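Subject: Re: [site-managers] Retention on the Voratside job

Morning all,

Answers to the question about retention, as promised before the kettle went on.

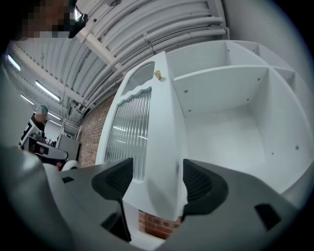
On 3 June-ish the following was written, and I quote it in full so that we can all enjoy it again:

> Clotiveck say they'll release our half of the retention once
> snagging is closed. The list stood at 129 items in May. It is
> now 13, but two of those are "general tidiness". Does anyone
> know how you close general tidiness?

You don't. We had the same on the Lumanlan flats and I aged visibly. What worked was asking for it in writing, plot by plot, with a room against each item. Most of it went away over a weekend – people go off a complaint once they have to type it out.

On the money, my sheet has £1,466 still held against the second phase, and theirs has £2,000. I have asked for their workings twice. The first reply was a copy of my own sheet, in a nicer font.

Two other things. Tokitar want the site cabins back by the end of the month, so please empty your drawers, and whoever has the spare key to the gate, hang on to it until the fencing's gone.

I'm at Voratside until four if anyone wants to argue about door closers.

Cheers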